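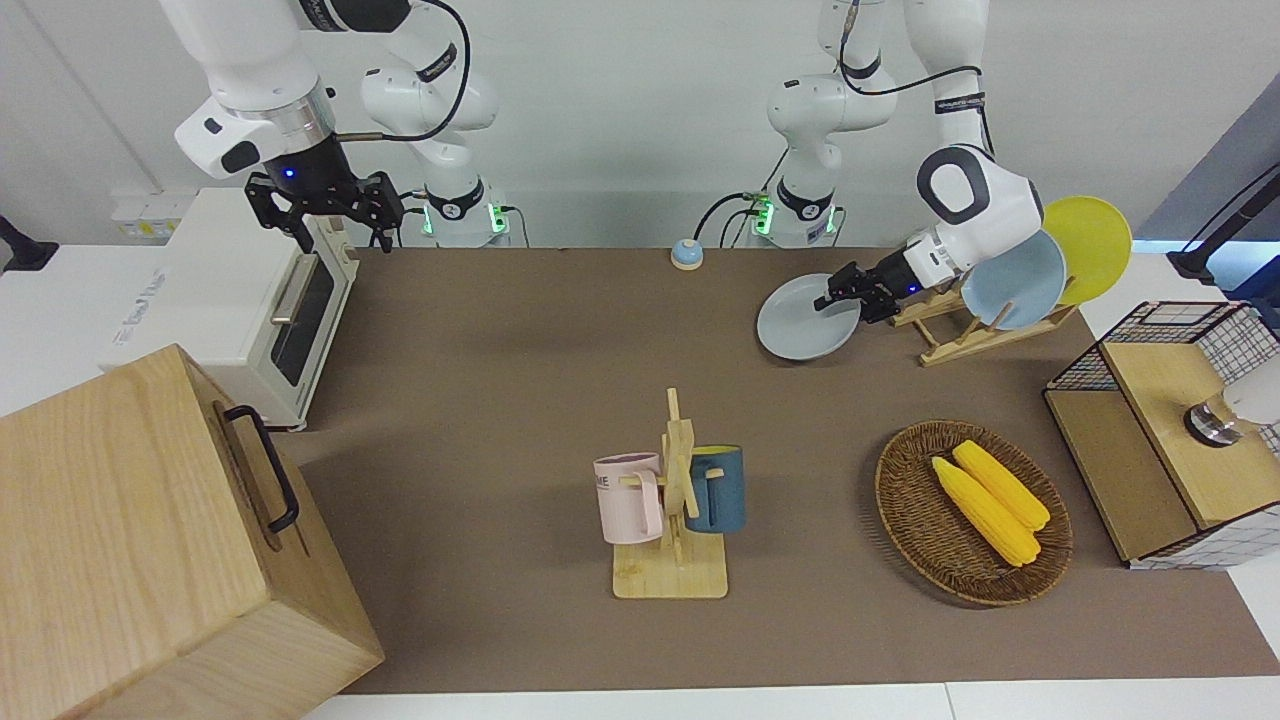
Two plates in the wooden rack and a third just in front of it, with the toaster oven across the mat.

Elfriede Hellwig has washed up by hand for most of her life, and she would like you to know that she enjoys it. I had barely got my coat off before she was telling me so, with a tea towel over one shoulder and the kettle already on.

"People pull a face," she says. "They think I'm being brave. But I like warm water and I like plates! What's not to like?"

I had come to Natholm to talk about small kitchens, which is the subject of the course she teaches there with Vilém Pešek. Between them they have helped 120 households rearrange the places where they cook, mostly one-room flats and converted attics, and they have strong views about nearly every object in them. We were supposed to begin with cupboards. We began with dish racks and stayed there for a good half hour.

The one they like best is the plain slatted sort in light-coloured wood, where plates stand up on their edges. Pešek is very keen on it. He used to make furniture in a workshop in Erlow, and he still can't pass a piece of timber without running a thumb along it.

"A plate that stands up dries on both sides," he says. "Lay it flat on a towel and you've got a puddle under it in the morning. And then you can see them, you see? You have these nice round things and you put them in a dark cupboard. Why? Leave them out where you can look at them."

The colours are Hellwig's doing. She gave up matching crockery years ago, when the last of a white dinner set went the way of all dinner sets, and has bought plates one by one ever since. A light blue one, a bright yellow one, something in a pale grey-blue that sits between the two. The yellow is her favourite and she stands it behind the light blue one when she can, so that it shows over the top.

"On a February morning that yellow plate is the best thing in the kitchen," she says. "I have eaten some very sad toast off a yellow plate and enjoyed it enormously."

Toast brings us to the oven. Neither of them will hear a word against a toaster oven, and Pešek in particular talks about his the way other people talk about a good dog. He bakes potatoes in it, and apples, and a flat onion bread his grandmother made, which he says comes out better at home than it ever did in the big oven at his old flat. He likes a glass door, so that he can watch the top of the bread catch, and a proper bar of a handle that he can get hold of with a cloth folded twice.

"The big one, I heated all that air for one potato," he says. "Ridiculous. Now I heat a small box."

Their advice on where to put it is firm. They turn it at an angle, with the door facing along the worktop, so that when it opens there is clear space in front and you aren't leaning over it. The rack goes at the other end. Hellwig calls the stretch between them "the landing", and she is fierce about keeping it clear.

"Hot things come out of one side, clean things go in at the other, and in the middle you need somewhere to put your hands. If you fill the middle with jars, you haven't got a kitchen any more, you've got a shelf."

I asked whether that wasn't a bit strict for people who own a lot of jars. (I own a lot of jars.) She thought about it and conceded two, at the back.

The other thing they are evangelical about is a mat. A big one, nearly the size of the table, in a brown that doesn't show tea. Pešek had to be talked into it, being a man who likes to see a tabletop, but he came round after a single week of teaching. Plates make less noise when you set them down, he says, and you stop being so nervous with them. It also gives the whole table an edge to work to. Things live on the mat or they live somewhere else.

"I say to people, buy the mat before you buy anything clever," Hellwig says. "Cut it from a roll if you have to. Mine is from a shop in Flallard that sells flooring, and the man there was very puzzled by me."

Then there is the bell. It's a small round call bell with a light blue top, the kind you would tap at a hotel desk, and she recommends one to anybody who cooks for other people. Hers gets rung when food is ready and at no other time. She used to shout up the stairs, and she hated shouting up the stairs.

"One ring! And down they come, quite cheerful. My grandson asked if he could ring it for the washing-up as well, so now he does the washing-up. I didn't plan that at all."

Pešek keeps his bell at the back of the table between meals, well out of elbow range, after knocking the first one on to a stone floor. He says it still rings, but flat.

They do disagree about loading the rack. Hellwig works from the back forward, largest plate first, and holds each one by the rim, tipping it a little to find its slot. Pešek fills it from whichever side he happens to be standing. He maintains that a rack with room in it doesn't mind. She maintains that he has chipped more plates than anyone she has ever taught with, and he did not dispute this while I was there.

What they share is a liking for having fewer things and using them hard. Three plates out is plenty for a household of two, Hellwig reckons, with the rest put away for company. You wash them sooner if there are only three.

I asked what they would tell somebody moving into a first flat with next to nothing in it. Pešek said the rack, straight away, and a decent cloth. Hellwig said to eat at the table for a week before buying anything at all, and to notice where your hand goes when you want to put something down.

"And get one plate you really love," she added, pouring the last of the tea. "Just the one to start with. You can have your supper off it tonight."

The spring course in Natholm begins on 30 March 2022. Bring an apron, and a plate if you have a favourite.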